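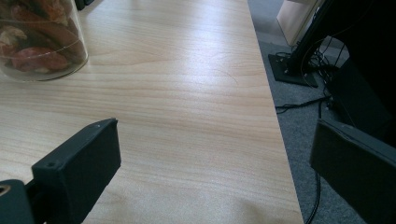

Loken shared kitchen, table and dry goods check
Form 12, August, morning round
Checked by: Nabila Entili
Read by: Afiq Oei

1. Tabletop wiped down before food is set out
Fail. The sheet was already initialed when I came in. There is a hair on the wood, reddish brown, sitting in the shiny part where the light hits. Smudges too. I don't know what was wiped, but I doubt it was this end.

2. Wood sound, no splits or raised grain
Pass for now. The grain is strong enough to hide a fine crack, so run a hand over it. Looking at it from the door doesn't count.

3. Jars clean and free of chips
Pass on the glass jar. I went over the rim and base with a fingertip.

4. Contents named and dated
Fail. Dried pieces, brown and rust and cream, all wrinkled. I was told "the usual mix." The usual mix of what? Rava's delivery note says item 3317, and that number isn't on our stock list.

5. Dry goods free of pests and damp
Not passed. The pieces are packed in against each other and I can't judge the middle through the glass. Tip the jar out onto a clean tray and look properly. The pale flaky stuff on the left side needs a second opinion.

6. Loose items cleared from the table
Fail. Small black thing by the jar. Put it wherever it lives.

7. Cleaner used is the approved one
Unclear. The log says Plolero spray, 5 minutes' standing time. I have yet to meet anyone who waits 5 minutes.

Comment, A.O.: Isn't one hair a bit harsh for a fail?
Reply, N.E.: It's a food table. The form has no box for "nearly."

Recheck items 1, 4, 5 and 6 before lunch prep. Item 7 goes to Afiq.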